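How to Check a Rubber Boot Before You Pay for a New One

Shops love to sell boots. Mine quoted me $300 for a pair, and I have my doubts that either one was bad. Try this first.

1. Wipe the folds with a damp rag. Skip the sprays. I don't buy the claim that they "feed" rubber.

2. Stretch each fold with your thumbs and look down in the valley. Cracks start there. Scuffs on the outside mean very little.

3. Feel along the underside for grease. A greasy film deserves a second look in a week. Fresh blobs mean a split.

4. Check both ends. Abimbola Okeke sold me a clamp for $4 that fixed what I'd been told was a torn boot.

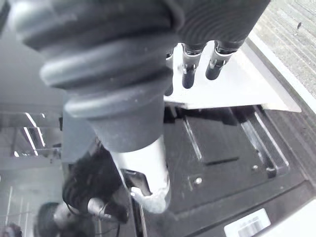

5. Work the joint through its full travel and watch the folds open and close. One that stays pinched will wear through early.

If you do find a split, replace the boot. The glue-on kind costs $38 and I've yet to see one last a winter.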